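Spent Monday evening reading up on comet dust for the astronomy club newsletter. A few notes in case they help anyone.

A comet has two tails. The dust tail is broad and usually curves a little. The gas tail is thin and points almost straight away from the Sun.

The dust grains are small, mostly finer than sand. Sunlight itself pushes on them, and the smallest ones get moved the most.

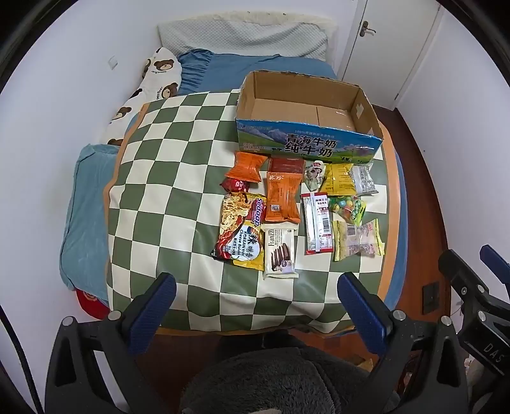

The bigger grains stay close to the comet's orbit. When Earth crosses that trail we get a meteor shower, and the same one comes back every year.

October has the Orionids, which come from Halley's Comet. Best time to look is after midnight. Give your eyes a while to adjust and keep your phone in your pocket.

Wiroj Luangrath is checking my draft before it goes out. Next up is how comets lose their ice.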